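Fluvis Island Ferry and Guesthouse: Pre-Season Checklist, With Comments

Completed for the Mavadton side of the crossing and the guesthouse at Tronalside. Boat items were walked by Senan Daly, house items by Areti Galanis, and the comments are by whoever had the pen. Pass, Fix or Talk are the only three marks allowed. "Fine, probably" was used four times last year and is no longer a mark.

PART ONE: THE QUAY

1. Handrail on the boarding steps — PASS
Solid at both ends. Repainted in the same green as before, a colour visitors describe in the guest book as "brave".

2. Non-slip strips on the ramp — FIX
The bottom two strips have lifted at the corners. Visitors look at the island as they step off, which is what they have paid for, and so they do not look at their feet. Replace before the first sailing in March.

3. Timetable board — TALK
The board shows the summer times, and also the winter times, and in one corner the times of a bus that was withdrawn. All are correct for some period of history. Senan would like one timetable. Paraskevi Ververidis would like to keep the bus, for the drawing of the bus.

4. Life ring and line — PASS
Line uncoiled to its full length and coiled again. The second part took longer.

5. Luggage trolley — FIX
Pulls to the left, and left is the sea. New front wheel on order.

PART TWO: THE BOAT

6. Lifejackets, adult — PASS
All 80 checked for buckles, whistles and lights. Three whistles had been swapped for the sort you get in crackers. They have been swapped back.

7. Lifejackets, child — PASS
There are 28. Stow them in the forward locker, and leave the forward locker free of crisps.

8. Safety announcement — TALK
Can be heard clearly in the saloon and not at all on the open deck, where everybody sits. The present recording also recommends the cheese pie at Spanos before it gets to the exits. Suggest reversing the order. The pie can wait ninety seconds.

9. Seat fixings, upper deck — FIX
Second bench on the port side rocks when a person of normal enthusiasm points at a dolphin. Two bolts.

10. First aid box — PASS
Plasters in date, seasickness tablets in date. The thermometer has been returned by the person who borrowed it, with thanks.

PART THREE: THE PATHS

11. Cliff path to the lighthouse — FIX
Walked both ways. The path is sound for most of its length, but the rope at the second bend has gone slack and the post beside it can be turned by hand. Close the bend until the post is reset. Put the closed sign at the bottom of the hill and not at the bend itself, as last year, when people climbed for forty minutes to read it.

12. Steps to the swimming cove — PASS
All 248 of them. The sign at the top says 2000, and Stamatia Chrysikopoulos, who painted it, says that is how many it feels like on the way back. Leave the sign. Add the real figure underneath, in smaller letters if she insists.

13. Viewpoint bench — PASS
The view is also in order.

14. Drinking water tap by the chapel — TALK
Runs well, but the label has faded to "NOT DRINKING WATER" or "HOT DRINKING WATER", depending on who is reading. It is drinking water and it is cold. New label, please, in all the languages we sell tickets in.

PART FOUR: THE GUESTHOUSE

15. Smoke alarms — PASS
Tested one at a time, after warning the guests. The guests came out to look anyway.

16. Emergency lighting on the stairs — FIX
The lamp on the middle landing stays on for less than a minute with the mains off. You would get down to breakfast but you would have to be keen.

17. Balcony doors — PASS
Locks on all rooms turn freely. Room 4 needs a shoulder. Areti has marked it as a pass on the grounds that she has a shoulder; Vasiliki Kalogeropoulos asks that it be looked at again by someone smaller.

18. Evacuation plan behind each door — TALK
The plan in Room 6 shows the way out of Room 5. This is good to know, though chiefly in Room 5.

19. Tables and chairs, shared rooms — PASS
Every table leaned on, every chair sat in. One shirt to go to lost property if still unclaimed by opening. Felt pads needed under the chairs in the reading room, for the sake of whoever sleeps below.
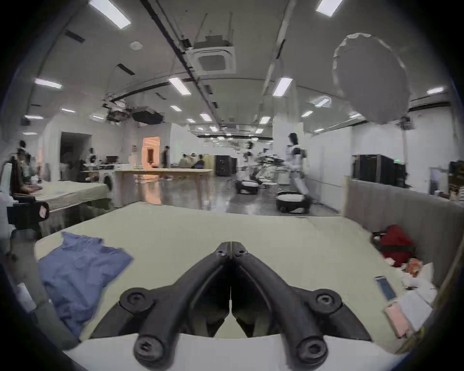
20. Kitchen fire blanket — FIX
Present, and hung behind the fridge. Move it to the wall by the door, at a height Vasiliki can reach. The hook is already there and currently holds an apron.

Fluvis Island Ferry and Guesthouse, Tronalside | Contact the booking desk | Copyright Fluvis | Back to top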